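About Vatusum
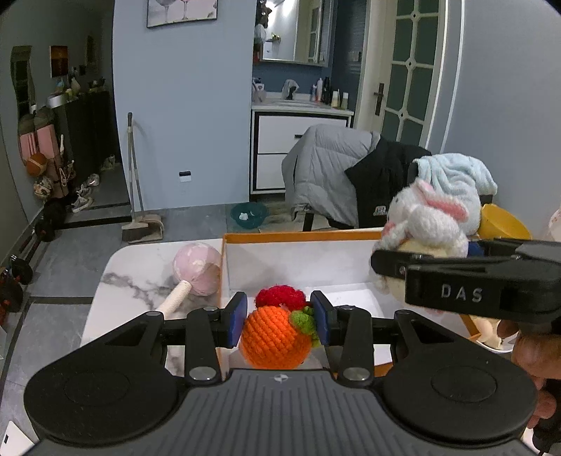
Crocheted pieces in orange, green and red, with an open box.

Vatusum tests yarns, knitted fabrics and finished textile goods for small manufacturers and importers. The laboratory was set up by Elaheh Khosravi and Edgars Kütt in two rooms of the former Trurier dye works and now occupies the whole ground floor.

Most of our work falls under four headings: colour fastness to washing, rubbing and light; fibre composition; dimensional change after laundering; and seam and stitch strength. Abrasion testing is carried out to 2000 cycles as standard, with further stages on request. Samples are conditioned overnight before any mechanical test.

We employ 19 people. Elaheh Khosravi is laboratory manager and signs all reports. Edgars Kütt runs the wet laboratory. Slamet Latuheru is responsible for mechanical testing and calibration, and Kristaps Hunt deals with quotations, sample intake and invoices.

The Kairys reference collection, held on site, contains 1679 dyed yarn samples indexed by fibre, dye class and shade. Customers may consult it by appointment between 9.30 am and 4 pm. Samples are not lent out.

Reports are issued as signed PDF files. Remaining material is kept for 36 weeks after the report date and then disposed of, unless return has been requested on the intake form. Return postage is charged at cost.

The laboratory closes for equipment servicing during the first week of November. Samples received in that week are logged when we reopen.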